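Post-fault inspection, hand-held gripper station, Cordeiro room
Equipment: Kosero hand-held grippers, left and right, firmware Clitum
Project: Dreten, bimanual tabletop tasks
Date of inspection: June 29, 2023
Fault log entry: 2,058
Status after inspection: right tool released, left tool released with restrictions (see 3.4 and 5)

Reason for inspection

During a placing task the left gripper stopped closing partway through its travel. The recorded jaw width went on falling to zero while the fingers stayed open. The operator squeezed harder, the carriage let go, and the fingers snapped shut on the operator's other hand. Skin was pinched, no cut. The session was stopped and both tools were unplugged at the host end.

The rows below follow the standard station sheet. Comments are given only where a row was not a plain pass, or where the next inspector will want the detail.

1. Work area

1.1 Table stable, does not rock: PASS
1.2 White sheet lies flat, no lifted corners: PASS
1.3 Sheet position agrees with station drawing: PASS WITH COMMENT
The sheet is slightly tilted relative to the table. Within what the drawing allows. Do not straighten it between takes of the same task.
1.4 Floor cables outside the operator's standing area: FAIL, CORRECTED
One cable had crept forward far enough to be stepped on. Moved back and tied.
1.5 Operator can put both tools down without crossing the cables: PASS
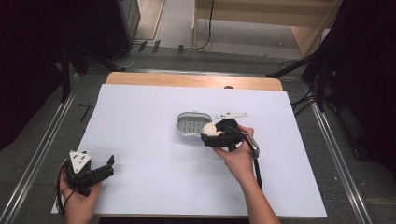

Right tool closed on the round piece at the edge of the container. Left tool open.

2. Cables and strain relief

2.1 Connectors fully seated, both tools: PASS
2.2 Cable runs clear of the jaws through full travel: PASS
2.3 Enough slack with the arm extended to the far edge of the table: PASS WITH COMMENT
Adequate on the right. On the left the slack is used up if the operator also rotates the wrist outward. Not the cause of this fault, but a pull on the cable at full reach moves the tool in the hand.
2.4 Outer jacket undamaged: PASS
2.5 Signal holds while the cable is flexed by hand: PASS
Flexed at the tool end and at the host end with the width reading on screen. No dropouts.

3. Jaws, rail and carriage

3.1 Finger screws tight: PASS
3.2 Finger faces free of cracks: PASS
Scuffs and dust are acceptable. Wipe with a dry cloth. Solvent is not permitted on the gripping faces.
3.3 Rail clean along full length: FAIL, CORRECTED
Compacted residue was found at the inner end of the left rail, at the point where the operator reported the stop. Removed with a plastic pick. Right rail clean.
3.4 Carriage moves freely, no stick or jump: FAIL ON LEFT, PARTLY CORRECTED
Before cleaning, the left carriage stuck on 2 of the slow closing strokes and released with a jump. After cleaning it did not stick, but a slight roughness can still be felt near the closed end. Replacement carriage ordered.
3.5 Trigger returns without help: PASS

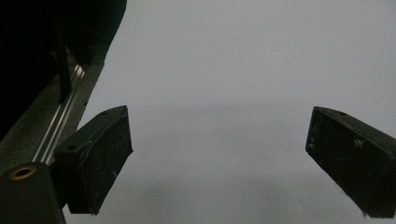 One operator remarked on 3.4 that the left tool had felt gritty since January, and that squeezing through the rough spot had become a habit on the station. The same operator asked why the sheet had passed at every earlier check. The earlier checks were made with fast strokes, and a fast stroke carries the carriage over the rough spot. Row 3.4 now specifies slow strokes, and gritty travel is to be entered as a fail even if the jaws close.

4. Width reading and software

4.1 Reading is zero with fingers closed: PASS
4.2 Reading follows the fingers at mid travel: FAIL ON LEFT
The width is taken from the trigger side of the linkage. When the carriage binds, the linkage flexes and the trigger goes on moving, so the software reports a closing jaw that is standing still. The fault was reproduced by blocking the left carriage with a wooden wedge. The reading fell to zero with the wedge in place.
4.3 Disagreement alarm active: FAIL, BOTH TOOLS
The alarm was switched off in the Clitum configuration. No entry was found for when this was done. It has been switched on again and the delay set to 400 milliseconds. With the wedge refitted, the alarm sounded on the left tool every time.
4.4 Recording stops on alarm: PASS after 4.3 was corrected

Recordings made with the alarm off are not to be deleted. Those that use the left tool are marked for review, with attention to takes in which the jaws should be closing

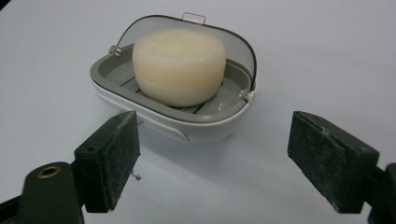
and the object does not respond to them. A take in which the width reads zero with an object between the fingers is suspect and goes on the hold list. Takes that use only the right tool can be left as they are.

4.5 Time stamps of both tools agree: PASS

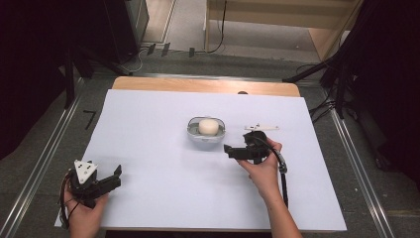
5. RESTRICTIONS AND OPEN ITEMS

5.1 Left tool: slow-stroke check before each session until the carriage is replaced. If it sticks once, tag it out.
5.2 No hand-to-hand passing with the left tool. Keep the other hand and its fingers away from the jaws at all times.
5.3 Do not squeeze through a stop. Release the trigger, put the tool down, call the stop.
5.4 Objects that shed or leave residue: wipe both rails at every break.
5.5 Alarm setting to be locked in the Clitum configuration. Open, request sent to Kosero.
5.6 Longer cable for the left tool, see 2.3. Open, low priority.
5.7 Review of marked Dreten recordings. Open.

Reinspect after the carriage is fitted. Rows 3.3 to 4.4 are to be repeated in full, wedge test included.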